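Clatent 2 review: the motion planner I complained about for a year and then paid for

Posted July 23, 2025

I've been putting off writing this one up because my feelings about Clatent kept changing from week to week, and I figured I'd wait until they settled down. They mostly have! So here goes.

Quick background if you haven't run into it. Clatent is a motion planning and task scripting package for small arms, the kind you bolt to a table and not the kind you put behind a fence. It takes your robot model, a rough idea of what's in the way, and a list of things you want done, and it hands back trajectories for one arm or two. Version 2 came out in December and I bought the single-seat license, which was $400. There's a free tier too, but it only plans for one arm at a time, and my whole reason for wanting it was two arms sharing one table without smacking into each other.

Before this I was using Lenby, which is free and which I still like. Lenby is great if you enjoy writing config files. I do not enjoy writing config files. I had one that had grown to 500 lines and I was afraid to touch it (there was a comment in the middle that just said "don't", and I'm the one who wrote it).

Install and setup

Install was painless, one package and a license key. Importing the arm model took me an evening, mainly my own fault, as I had the joint limits in degrees and Clatent wants radians. It does warn you. The warning is in gray text at the bottom of a very busy window and I missed it three times. The first preview had the elbow doing something you'd need a doctor for.

The setup wizard then walks you through telling it where each base sits, and this part is lovely. You jog both grippers to the same few points, click a button each time, and it works out the transform between the arms. With Lenby I did that with a tape measure and a lot of swearing. I'd pay for this feature by itself, and if the company is reading, please don't take that as a pricing suggestion.

Planning

Okay, the main thing. It's fast and the paths look sensible. My old setup loved to take a grand tour of the room to move something a few inches to the left. Clatent takes the short way nearly every time, and when it can't, it tells you which link and which obstacle are the problem. That error message alone has saved me so much time. Lenby would say "no solution found" and leave you to think about your life.

Two-arm planning has a mode called Shared, where both arms get planned together, and a mode called Turns, where one waits for the other. Shared is the one in all the promo videos. I use Turns. Shared works, but when something slips and you have to stop and replan, it throws both plans away and starts over, and the pause is long enough that I go get coffee. Turns replans only the arm that needs it. Slower on paper, quicker over an afternoon.

I do wish it knew about cables. Any planner at this price treats the arm as a clean shape from the model file, and then in real life there's a cable running down the outside of it. You can add a padding volume to each link, which I did, and it's fine, but you set it by hand and there's no preview of the padding while you're dragging the slider. You let go, wait, look, and drag again.

Perception plug-in

You can connect a camera feed and have it place obstacles for you. I tested this on a book-sorting job, getting books in and out of a desktop magazine file, and picked it on purpose as something annoying: thin upright things, close together, inside a box with holes in the sides.

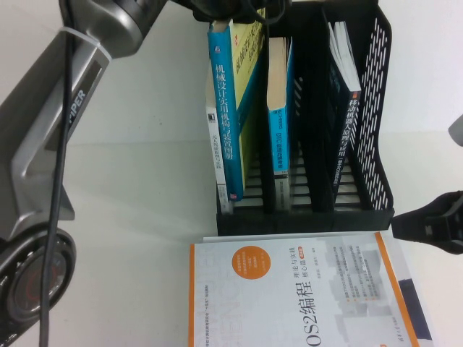

The plug-in handled flat, solid stuff nicely and got weird around mesh. Perforated walls came through as a sort of cloud of crumbs on some passes and as nothing on others, and a planner that believes a wall isn't there is a planner I keep one hand on the stop button for. My fix was to draw the organizer as plain boxes by hand and let the camera handle only the books. Leaning books are still a coin toss. It fits an upright box around them, so the grasp comes in straight when it ought to come in tilted. There's a setting called "allow oriented bounds" that improves this, and it's off by default, and I can't figure out why.

Scripting is Python and pleasant. The ROS2 bridge works, though the docs for it are thin and one of the sample launch files has a typo that's been reported on the forum since spring.

Crashes and support

I keep a log, so I can tell you that over 107 sessions it crashed twice, both times while I was editing obstacles with a plan running. Autosave caught everything the first time and most of it the second. Support answered me the next day, politely, and asked for the log file I'd already attached.

Should you buy it?

If you have one arm, get the free tier and be happy. If you have two arms and you're tired of hand-editing files, yes, I'd buy it again. If your budget is zero, Lenby still does the job and the people on its forum are very patient.

I'm also going to try Insaurralde next month, which a couple of commenters keep pushing on me. It supposedly handles mesh and wire racks much better. I'll run the same book job on it so there's something to compare, and I'll post the padding values I ended up with in the comments once I dig them out of my notes.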